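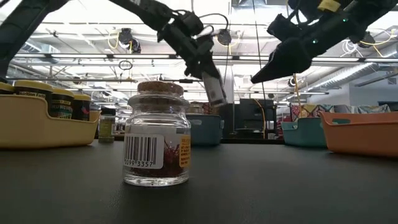
How Does a Robot Know What to Do?

A robot arm is made of metal, motors and wire. By itself it can't do a thing. If you switched on the motors with nothing to guide them, the arm would just hang there or hold still.

The part that does the guiding is software. Software is a set of instructions that a computer follows. Your games are software. So is the thing that makes a microwave count down. The software for a robot arm has a harder job, because it has to deal with real objects that can roll, tip over or break.

This page is about software for two arms that put jars into bins. The software was written at a workshop called Ullholm. The people there named it Ivo, which is shorter than its full name and easier to shout across a room. Lesia Kuzmenko is one of the programmers. She wrote many of the rules that tell the arms when to move and when to wait.

Putting a jar in a bin sounds easy. You could do it while talking to a friend. But try to write down every single thing you do, and you will find the list gets long. Find the jar. Decide which bin. Move your hand there without bumping anything. Open your fingers the right amount. Close them, but don't squeeze too hard. Lift. Carry. Lower. Let go. Each of those is a separate job for Ivo.

Job One: Seeing

People who write robot software call this job perception. It means taking what a camera picks up and working out what is there.

A camera doesn't know what a jar is. It only measures light. Every picture is made of tiny colored dots called pixels, and each pixel is stored as numbers. A red lid is a patch of numbers that mean red. A black table is a big patch of numbers that mean black.

To turn numbers into jars, Ivo uses a program that was trained on pictures. Training means the program was shown a picture, made a guess, and was told how far off the guess was. Then it changed itself a little and guessed again. For the jar program, the team used 2000 pictures of jars and bins. In each one, a person had drawn an outline around every object and typed in what it was. It was slow work, and Lesia says her wrist still remembers it.

Some things are hard for the program to see:

Clear glass. You can look straight through it, so the camera sees whatever is behind the jar mixed in with the jar. A cork stopper helps, because light doesn't pass through cork.

Shiny spots. A bright ceiling makes white streaks on glass, and a streak can look like an edge.

Things that hide behind other things. If only the top of a jar pokes up over a bin, the program has to guess the rest.

Look at the jar with the cork near the front of the table. You can see dark red threads inside, between a barcode label and a yellow-orange one. You knew it was a jar right away. The software has to collect clues first. The rim is a clue, the cork is a clue, and the straight edges of the white label are very good clues.

Job Two: Knowing Where

Knowing that something is a jar is only half of it. The arm also needs to know where the jar is.

Ivo gives every spot on the table three numbers. The first says how far left or right. The second says how far forward or back. The third says how high. If you have played a game where you call out a letter and a number to find a square, you have already used two of the three.

The arm has its own idea of where things are, and the camera has another. To make them agree, the team runs a tool named Grivov. Grivov moves the gripper to a spot, asks the camera where it sees the gripper, and writes down the difference. Then it does this again in other spots. When it is finished, it can turn "where the camera says" into "where the arm should go." This is called calibration. After Grivov has done its work, the two answers are up to 2 millimeters apart. That is less than the width of a pencil.

If somebody bumps a fixed camera, the numbers are wrong and Grivov has to run again. Bumping a camera is a popular way to ruin a morning.

Job Three: Getting a Closer Look

A camera that stays in one place can see the whole table, but a big arm can easily get in its way. So it is useful to have a camera down near the gripper too. Wherever the gripper goes, the camera goes with it.

The view from there is different. The gripper's own fingers show up at the bottom, a bit like the way you can see your hands when you reach for a glass. Things close to the fingers look large. As the arm moves, the whole picture moves, even if nothing on the table has changed place. Ivo has to remember that it is the one moving.

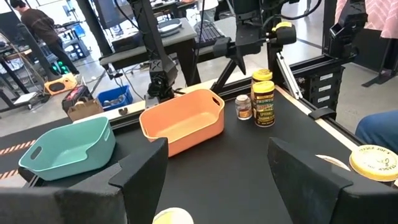
The fingers are useful to the software. Ivo knows their shape very well, so it can check where they are compared with a lid and see if the gripper is lined up.

Lids are a good thing to look for from up there. Many of them are round and plain, and a yellow lid stands out on a black table. Words are another clue. A label that says SPRINKLE or a lid that says TRADER JOE'S is covered in shapes that don't change from day to day. The software doesn't need to understand the words. It only needs to notice that it has met the same pattern before.

The wrist view can bring in things that don't matter as well. There may be a workbench in the distance, or a person with their back turned, or a knee beside the table. Ivo is told where the edges of the table are, and it leaves out anything past them when it looks for jars. It doesn't leave people out when it checks for safety. That is a separate program, and it always gets to go first.

Job Four: Planning

Next comes planning. A plan is a path from where the arm is now to where it needs to be.

The part of Ivo that plans is called Parsons. Parsons begins with a made-up copy of the table inside the computer. The copy has plain blocks where the bins are and plain tubes where the jars are. It isn't pretty. Parsons doesn't care about color, only about what the arm could hit.

Then it tries out paths in the copy. It might try a straight line first. If the straight line goes through the side of a bin, that path is thrown away. It tries going up and over. It tries swinging around. Of the paths that touch nothing, it keeps the one that is short and smooth. All of this happens before the real arm moves.

With two arms, there is one more thing to hit, and it is a big one. Each arm has to treat the other as something solid that might move. Parsons gives them turns. While one arm is carrying a small container over the blue bin, the space around it belongs to that arm. The other arm has to keep out until the space is free.

You can play this yourself. Stand across a small table from a friend, with cups between you. You may each use one hand, and your hands must never touch. You will soon be saying "you go" and "my turn." Parsons sends messages like that too, only in numbers.

Job Five: Control

A plan is only a plan until the motors do something. Control is the job of making the arm follow the path.

Each joint of the arm has a motor and a sensor that tells how far the joint has turned. Control works in a loop:

Check where the joint is.
Check where it should be.
Push the motor a little to make the difference smaller.
Start over.

You do a loop like this when you ride a bike. You lean a bit too far left, so you steer to fix it, then you lean a bit right, so you fix that. You do it so often that it feels like going straight.

The gripper has a loop of its own. When the fingers close on a jar, they push until the sensor says they are pushing hard enough. If the push is too soft, the jar can slide out. If it is too hard, a thin plastic container can bend. Lesia picked the first numbers by trying them out on an empty cup.

Pictures come in more slowly than the motors work. Ivo looks at 24 pictures each second, which is close to the speed of a movie. Between one picture and the next, the motor loop goes around many times using the last thing the camera told it.

What If Something Goes Wrong?

Things go wrong a lot, and good software expects it.

A jar may slip. The program may think it sees a lid when it is looking at a round spot of light. The fingers may close on nothing. For each of these, Ivo has a rule. If the fingers close all the way, there can't be a jar between them, so the arm goes back up and looks again. If Ivo is not sure what an object is, it leaves it alone and asks a person. If a person steps too close, both arms stop.

Before new rules are used on the real arms, they are tested on pretend ones inside a computer. This is a simulation. The pretend arms can drop pretend jars all night and there is no glass to sweep up. One November the team left a simulation running for 72 hours. Most of it was dull, but near the end both pretend arms stopped, each one waiting for the other to go first. They would have waited forever. Programmers call that a deadlock. Lesia added a rule that says which arm goes first when both are waiting.

Words to Know

Calibration — making the camera and the arm agree about where things are.

Control — making the motors follow the plan.

Deadlock — when two programs or machines each wait for the other and neither one moves.

Gripper — the fingers at the end of a robot arm.

Perception — working out what is in a picture.

Pixel — one tiny colored dot in a picture.

Simulation — a pretend version of something, run on a computer.

Try It at Home

Ask a friend to be the arm, and you be the software. Put a plastic cup and a bowl on a table. Your friend closes their eyes and may only do what you say. You may use words like "left," "right," "up," "down," "open" and "close," and you may say how far. Get the cup into the bowl. Then trade places, and write down any instruction that was missing the first time.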